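Hitura Boards - care FAQ

Can it go in the dishwasher?
No. Not the walnut, not the small round ones either. Hand wash, stand on its edge to dry.

How often do I oil it?
Every 7 weeks or so if you cook daily. Less in January when nobody fancies chopping - no, sorry, more, heating dries the wood out.

Marble worktop, will the board mark it?
Board won't. Oil might. Let it soak in overnight before it goes back on the stone. 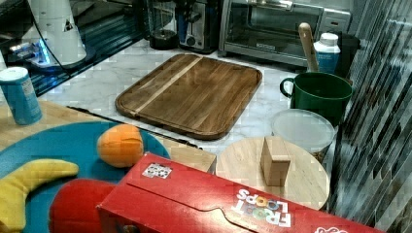
Eino Tuominen wrote in to say he wipes the groove out with half a lemon and coarse salt, and it gets rid of onion smell in one go. Fine by us, rinse it after.

Is the pale stripe painted on?
No, it's wood, so you can sand over it. Start at 386 - sorry, 320 grit, then finish with 2000.

Can I leave it next to the toaster?
Leave a gap. Heat on one side only and it will warp eventualy.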